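Moving a sourdough starter to a colder house, any tips?

Posted by Brurkance, 18 December 2024

Hello all, we've moved out to Wetumthorpe and my poor starter has gone ever so sluggish. In the old flat it doubled in 6 hours, and now it barely bothers by bedtime! Same flour, same jar, same spoon even. The kitchen is lovely but it has a stone floor and a north-facing window. Should I start again, or is there hope?

Plerkell
Just put it in the airing cupboard.

Ekrem Uysal
Please don't start again, I'd be heartbroken for you! Mine has been going since June three years back and it sulks every winter without fail. Feed it with water that feels warm on your wrist (never hot), and make the mix a bit thicker than you're used to. I also swap a spoonful of the white flour for rye, which perks it up no end. Then tuck it in the oven with only the light on, and do leave a note on the door, as my husband once preheated the lot. Give it 3 or 4 days of that before you judge it.

Coşkun
Agree with Ekrem about the rye. I'd go careful with the airing cupboard though, mine got far too warm in there and smelt of nail varnish.

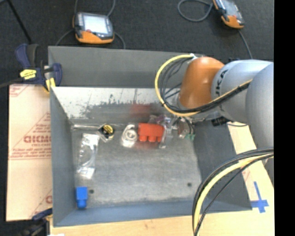

If yours ever does the same, pour most of it away, feed what's left twice a day and it should come sweet again by the weekend. Good luck with the new house!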